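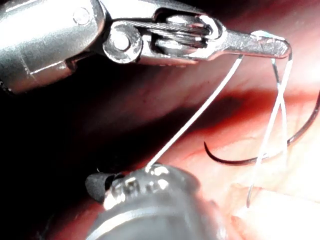

Pourquoi le premier nœud se desserre-t-il pendant qu'on prépare le deuxième ?
Le plus souvent on relâche la tension sur un des deux brins en allant chercher la boucle suivante. Un premier tour double tient mieux qu'un simple, à condition de le poser à plat et de ne plus tirer vers le haut ensuite.

Dernière mise à jour : mercredi, 18 h 10
Temps de lecture : 3 min

Cahier d'atelier, salle Geddes, février. Mercredi.

Suite des essais de points séparés sur peau synthétique Covley, lot 3049. Notes prises au fur et à mesure, remises un peu en ordre le soir, pas tout.

Matériel sorti : tampon Covley, fil Trultov (le blanc et le bleu), aiguilles courbes, compresses, le colorant rouge, ciseaux fins. Cuvette pour les aiguilles usagées posée trop loin, à rapprocher la prochaine fois. Lampe montée trop fort au début, on voyait plus rien sur le côté du tampon, tout blanc. Baissée d'un cran. Toujours limite.

14 h 15. Tampon fixé. Le lot 3049 est plus ferme que le précédent, je trouve. L'aiguille demande de pousser davantage à l'entrée et puis ça lâche d'un coup, donc on ressort trop loin si on accompagne pas la courbe. À l'entrée : pointe perpendiculaire à la surface. Pas à 45. J'ai refait l'erreur deux fois avant de relire ce que j'avais noté en janvier.

Le fil blanc. Il garde la mémoire de l'enroulement, il fait des boucles tout seul. Etirer doucement avant de commencer, entre deux compresses. Sans ça il se croise sur lui-même et on ne sait plus quel brin on tient. Coupé à 32 cm, c'est trop long pour un point séparé, on passe son temps à faire défiler. Mais plus court on gâche une aiguille tous les deux points. Garder 32 pour l'instant, et tirer tout le mou d'un côté AVANT de faire la première boucle.

Incision et colorant

Incision droite au scalpel, un seul passage. Ne pas repasser, les bords se dédoublent et après l'affrontement est moche quoi qu'on fasse. Colorant dans la fente : beaucoup moins ! Une goutte au milieu, laisser courir. Là ça s'étale sur la peau, on essuie, ça s'étale encore plus, et les pores du Covley gardent tout. Pour l'exercice c'est pas grave, pour mesurer la distance au bord c'est pénible.

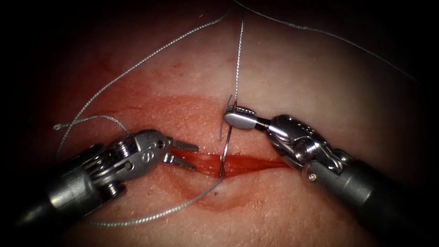
Incision centrale, rouge étalé tout autour. Aiguille courbe prise à droite, pince ouverte à gauche.

Prise de l'aiguille : aux deux tiers en partant de la pointe, toujours. Trop près du chas elle tourne dans les mors dès que la peau résiste. Trop près de la pointe on n'a plus de course. Si elle tourne, ne pas forcer, reposer, reprendre. J'ai une aiguille un peu ouverte à force d'avoir insisté, jetée.

Distance au bord : je vise pareil des deux côtés. Côté proche, ok. Côté loin je sors systématiquement trop près, le bord se retourne vers l'intérieur. Correction qui marche à peu près : soulever légèrement le bord loin avec la pince et attendre de voir la pointe faire une bosse sous la peau avant de pousser. Si la bosse est pas au bon endroit on recule, c'est gratuit tant que c'est pas sorti.

Profondeur : idem des deux côtés sinon marche d'escalier. Le tampon a une couche plus claire dessous, bon repère pour le fond, à regarder dans la fente avant chaque point.

15 h 30, pause. Rangé les chutes de fil, il y en avait partout, dont collées sous la manche.

Nœuds

Passé au bleu. Beaucoup plus lisible sur le rose, je sais pas pourquoi on s'obstine avec le blanc en début de séance. Le bleu Trultov est aussi un peu plus souple, il se pose mieux à plat. En revanche il glisse plus, donc trois demi-nœuds minimum (double, simple, simple), en alternant le sens. J'ai oublié d'alterner sur un, ça part en biais et ça coulisse, coupé et refait.

Ordre qui me convient :
- tirer le fil, laisser un brin court, vraiment court mais attrapable
- poser le reste du fil du côté opposé, pas sur l'incision
- deux tours autour de la pince, attraper le court, croiser
- serrer au ras de la peau, les deux brins à l'horizontale
- un tour dans l'autre sens, puis encore un

Le brin court, c'est là que je perds du temps. S'il est couché sur la surface il colle (le tampon est humide après le rinçage) et on pince la peau avec. Le laisser pointer vers le haut. Si besoin le redresser avant de faire les tours, pas après, parce qu'après tout se défait.

Où mettre l'aiguille pendant le nœud ? Essayé de la garder en prise, essayé de la poser. Posée c'est plus calme mais il faut savoir où elle est, et elle accroche le brin long. Si on pose : pas dans la boucle, pointe jamais vers l'incision. À rediscuter, on n'a pas tous la même habitude et la fiche Fekcombe ne dit rien là-dessus. 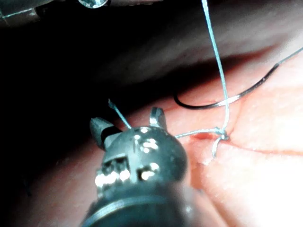
Nœud serré au ras. Brin long bleu pâle vers le haut, aiguille restée juste à côté.

Serrage. Trop fort = la peau fait un bourrelet blanc et le fil commence à cisailler le Covley, on voit une petite entaille au point d'entrée. Le critère : les bords se touchent, on arrête là. Ne pas compenser un point trop loin du bord en serrant plus. Je l'écris parce que je l'ai fait toute l'après midi.

Coupe des brins : garder une longueur suffisante pour retrouver le nœud, identique d'un point à l'autre. Sur les miens ça part dans tous les sens. Couper les deux ensemble, ciseaux légèrement inclinés, vérifier le bout des lames avant de fermer.

Espacement

Essai avec repères au feutre puis sans. Sans repères je resserre vers la fin, toujours, je crois que c'est la peur de laisser bâiller l'extrémité. Commencer par le milieu de l'incision et diviser à chaque fois : meilleur résultat, mais plus lent au départ. Pour une fente courte, aucun intérêt.

Ne pas juger l'alignement de face. Regarder le tampon de biais, en lumière rasante, les défauts sautent aux yeux : un nœud qui remonte, un autre pile sur la ligne. Les nœuds doivent être rejetés du même côté de la cicatrice, pas au dessus. À contrôler avant de couper, après c'est trop tard.

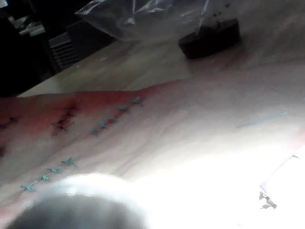

Rangées de nœuds bleus en biais. À gauche, marques presque noires sur zone rougie.

Rangée du haut : espacement assez régulier, content. Celle du bas plus difficile à lire sous cet éclairage, à revoir à plat avec une loupe avant de conclure quoi que ce soit. La zone rougie n'est plus utilisable pour un exercice propre, la garder pour s'entraîner à retirer des points.

Retrait, d'ailleurs : soulever le nœud, couper un seul brin au ras de la peau, tirer vers la cicatrice et pas dans l'autre sens sinon on rouvre. Testé vite fait en fin de séance. Le fil sort bien, le trou reste marqué dans le Covley, il se referme pas comme sur l'ancien lot.

17 h 20. Rinçage du tampon à l'eau tiède, pas d'alcool (ça durcit la surface). Séché à la compresse, remis à plat dans le bac. Aiguilles comptées et mises au conteneur. Conteneur bientôt plein.

À faire
- recommander du bleu, reste 2 sachets ouverts
- demander à Covley si la fermeté du lot 3049 est voulue ou pas
- essayer une longueur de fil plus courte sur une incision plus courte
- colorant : passer au compte-goutte fin
- compléter la fiche Fekcombe, partie « pose de l'aiguille »
- lampe !! trouver un diffuseur ou au moins du calque
- point de matelassier vertical, pas eu le temps, prochaine séance en premier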